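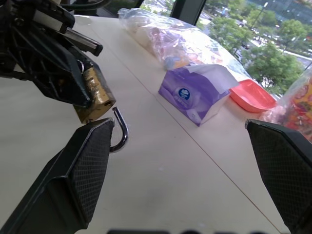 Helmi Hyvönen wrote to ask why a padlock snaps shut without a key but will not open without one. The answer is in the parts you cannot see.

HOW THINGS WORK › Locks and Keys

Last updated: July

A padlock has two main parts: a body and a curved bar called a shackle. One leg of the shackle is longer than the other. The long leg stays in the body when the lock is open, so the shackle can swing but does not fall out.

Each leg has a notch cut into it. Inside the body is a latch, pushed by a spring. When you press the shackle down, the leg shoves the latch aside. The notch then lines up with the latch, and the spring drives it in. You hear a click. The latch is sloped on top and flat underneath — it slides one way only.

The key works on a small cylinder called the plug. Above the plug sit pins in pairs, and each pair has a spring over it. With no key, the upper pins poke down into the plug and stop it from turning. The cuts on the right key lift every pair so that the gap between the two pins meets the edge of the plug. Now the plug turns and pulls the latch back.

A wrong key lifts at least one pair too high or too low. One bad pair is enough to hold the plug still.

Some padlocks have no key. They use number wheels. Two wheels marked 0 to 9 give 100 possible codes, from 00 to 99. Add a third wheel and there are ten times as many.

Word list
Shackle — the curved bar
Plug — the part the key turns

122 shares | 4 comments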